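Recording grasp demonstrations with hand-held grippers

This guide covers the method we used for the Tindall clutter set: over 400 short demonstrations recorded by hand, with no robot arm in the room. The policy is trained on them afterwards.

Start by calibrating both grippers. Close the jaws fully, open them fully, and repeat 3 times. Check that the logged jaw width returns to the same value.

Choose an object and pick it up across its body. With plugs and adapters, keep the prongs clear of the pads where you can. Lift slowly and hold the object over the table for 2 seconds before you move on.
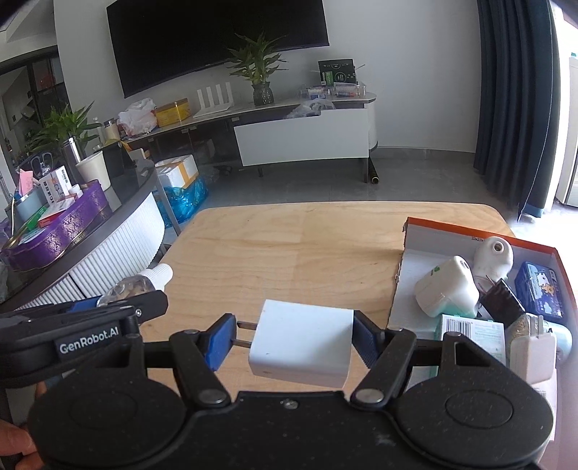
A white power adapter held just above the table, with its prongs pointing left.

Leave the household things in the background as they are. In our tests at Farkgate, policies trained only on bare rooms did worse in furnished ones – mostly on small pale objects.

Finish each take with the jaws open. Discard any take where the object slips, and log it under the same object name so that the slip rate can be worked out later.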